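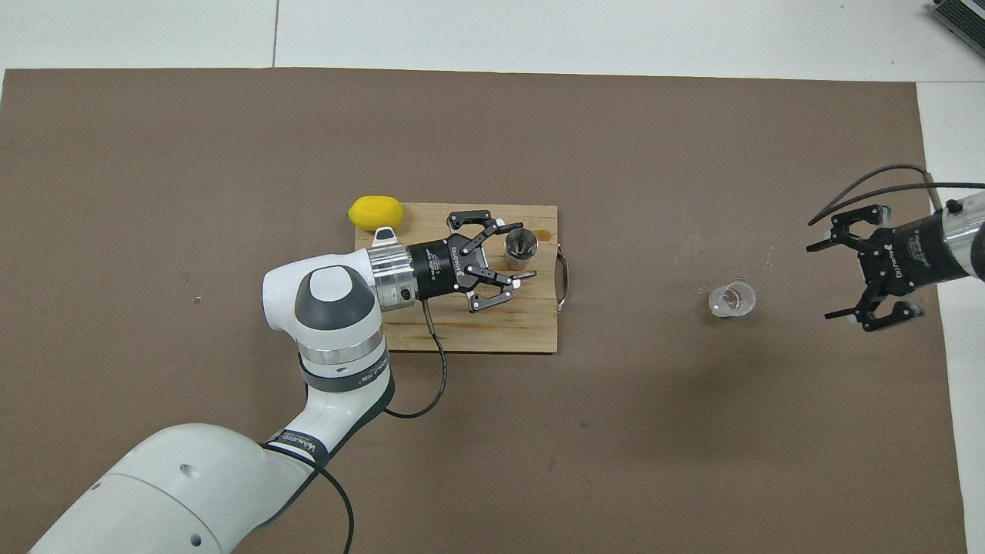 Filed under: Kitchen, Drinks, Small Joys

Lemonade season has started at our place and I am so happy about it! I know you can drink lemonade in December (I have) but there's a particular kind of warm afternoon, somewhere past four, when a cold sour glass of something is the only thing I can think about.

I've been making it one glass at a time this year. The big pitcher sat in the fridge door going flat and a bit bitter, and I'd end up pouring the last third down the sink. One lemon, one cup, done. It takes me less time than finding the pitcher lid ever did.

My way, for anybody who wants it:

Roll the lemon hard on the board under your palm until it gives. Cut it across the middle, squeeze both halves into a metal cup, and fish out the seeds with a fork. Stir in 4 teaspoons of sugar with a splash of hot water so it dissolves, then top up with 11 ounces of cold water and pour it over ice. I like mine sharp. Lộc Ngô, who got me into single-glass lemonade in the first place, adds a pinch of salt and a torn mint leaf, and I have to admit it's delicious.

About the cup. I love a small stainless steel cup for mixing! Mine lives next to the stove and gets used for everything: lemon juice, salad dressing, one beaten egg, the end of a jar of honey loosened with hot water. It doesn't crack when I pour something hot in, and it doesn't hold on to the smell of garlic. For drinking I'm perfectly content with a short clear plastic one, especially outside, where I have broken more glasses than I'd like to tell my mother.

And the board! A wooden board with a metal handle is such a good thing to own. You can hang it up, you can carry it to the table with the lemon still on it, and it gets better looking the more you use it, as far as I'm concerned. Water marks don't bother me. I do rinse it straight after cutting citrus and stand it on its edge to dry, and every so often I rub in some Rillum oil and leave it overnight. Wumpini Amissah wrote in to say she scrubs hers with coarse salt and the squeezed-out lemon half, which I tried last week, and the whole kitchen smelled amazing.

One more thing I'm trying: freezing the juice in an ice tray when lemons are cheap. So far the cubes are great in iced tea and only so-so in lemonade (they melt slower than you'd think). I want to do a batch with the zest grated in as well, and I'll post how it goes. If you have a favorite thing to add, ginger, basil, whatever, please leave it in the comments, I've got a whole bag of lemons to get through!

Contact | Privacy | Back to top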